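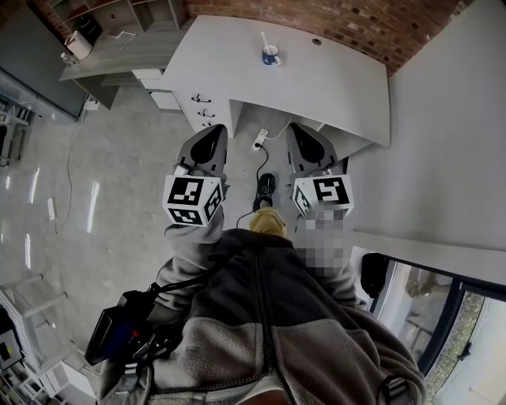 Section 4: Setting Up the Room Heating Controller

Last updated: September
September – Remance Technical Publications

This section applies to the Plokex 342 wall-mounted heating controller when it is used with a hot water radiator or fan coil system in a workroom, studio or classroom. It is intended for building operators. Wiring of the base plate is covered in Section 3 and must be complete before set-up begins.

CAUTION: The base plate remains live when the display unit is removed. Switch off the supply at the room isolator before touching the terminals. Only a licensed electrician may alter the wiring.

4.1 Before you begin

Confirm that the following are available:

– the commissioning sheet supplied with the controller
– the zone number assigned to the room on the building plan
– the operator code, which is printed inside the base plate
– a portable thermometer that has been left in the room for at least one hour

The controller measures air temperature through the vents in its lower edge. Bare masonry and concrete give up heat slowly and may stay cool well after the air has warmed. In rooms with exposed brick or an uncarpeted concrete floor, occupants may report feeling cold while the display shows the correct temperature. Refer to 4.4 before altering any calibration value.

4.2 Fitting the display unit

1. Check that the base plate is level and that all cable is tucked behind the rear shield.

2. Seal the cable opening with the foam plug. Air drawn from the wall cavity will give a false reading.

3. Hook the top edge of the display unit over the two tabs on the base plate and press the lower edge until it clicks.

4. Tighten the locking screw with the key provided. Do not use a power driver.

5. Restore the supply at the room isolator. The display will show the Plokex name, followed by the software version.

NOTE: A clearance of 11 cm must be kept below the unit. Shelving, notice boards and coat hooks should not be installed within this space.

If the display stays blank, switch off the supply again and reseat the unit. If it is still blank after a second attempt, return the unit to Remance with the commissioning sheet attached.

4.3 Entering the room details

1. Press and hold MENU until the padlock symbol appears.

2. Enter the operator code and press OK.

3. Select ROOM, then ZONE, and enter the zone number from the building plan.

4. Select SYSTEM and choose either RADIATOR or FAN COIL. The two options use different valve timings, and an incorrect choice will cause the temperature to swing above and below the setpoint.

5. Select VALVE TEST. The valve will travel to 100 per cent open and then return to the closed position. Stay in the room until the test has finished.

6. Record the result on the commissioning sheet.

Code 647 on the display indicates that the valve did not report a closed position. Check the actuator for obstruction, confirm that the collar is hand-tight, and repeat the test. Where a Koster actuator is fitted, the manual override lever must be in the AUTO position or the code will return each time the test is run.

CAUTION: Pipework near the valve may be hot. Allow the system to cool before handling the actuator.

4.4 Choosing the comfort setpoint

The factory comfort setpoint is suitable for seated work in ordinary indoor clothing. It should be reviewed for every room in which the work, the furniture or the usual clothing differs from this.

Select SETPOINT from the main menu and adjust the value in half-degree steps. Make one change at a time and leave it in place for at least one full occupied day before making another.
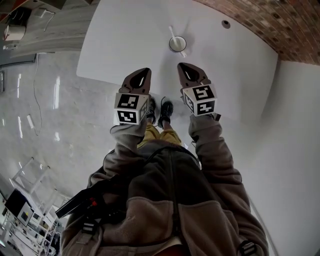 The comfort setpoint must take account of what occupants wear and whether they sit or stand. A setting that suits a person in a light shirt at a desk will often be too warm for someone on their feet. Clothing such as the fleece jacket worn here, by a person standing at a white table, calls for a lower setpoint than the factory value if it is usual dress in the room. Where jackets are being put on only because the room is cool, the opposite adjustment applies, and the operator should ask occupants which is the case before changing the value.

NOTE: Portable heaters must not be used to correct a low room temperature. They raise the reading at the controller and cause the main heating to shut down early, leaving the rest of the room colder than before.

4.5 Calibration

Calibration should be carried out only if the display and the portable thermometer disagree by more than one degree after both have settled.

1. Place the thermometer beside the controller, level with the vents and out of direct sunlight.

2. Close all doors and windows. Wait thirty minutes.

3. Select SENSOR, then OFFSET, and enter the difference.

4. Press OK and wait for the padlock symbol to stop flashing.

Do not use the offset to make a room warmer or cooler. The building system records the corrected reading, and a false offset will affect every report drawn from that zone.

4.6 Setting the occupied hours

The controller holds one programme for weekdays and one for weekends. Each may contain up to four periods.

1. Select HOURS and choose the programme to be edited.

2. Enter the start of the first occupied period. Where OPTIMUM START is switched on, enter the time at which the room is to be used – the controller will work out the warm-up time itself.

3. Enter the end of the period and the setback temperature.

4. Repeat for any further periods and press OK.

Optimum start needs several days of normal use to settle. During this time the room may reach temperature earlier or later than expected. Rooms with heavy floors and walls generally take longest.

In buildings connected to the Tustgate central panel, hours entered at the controller are overwritten at midnight. Changes for these rooms must be made at the panel. Holiday closures are also set there.

4.7 Locking the controls

Select LOCK and choose one of the following levels:

OPEN – occupants may change the setpoint and the hours.
LIMITED – occupants may raise or lower the setpoint by one degree until the end of the current period.
FULL – the display is read-only.

LIMITED is recommended for shared rooms. Press and hold MENU to leave the operator screens, then file the completed commissioning sheet with the building records. Routine cleaning of the vents is described in Section 5.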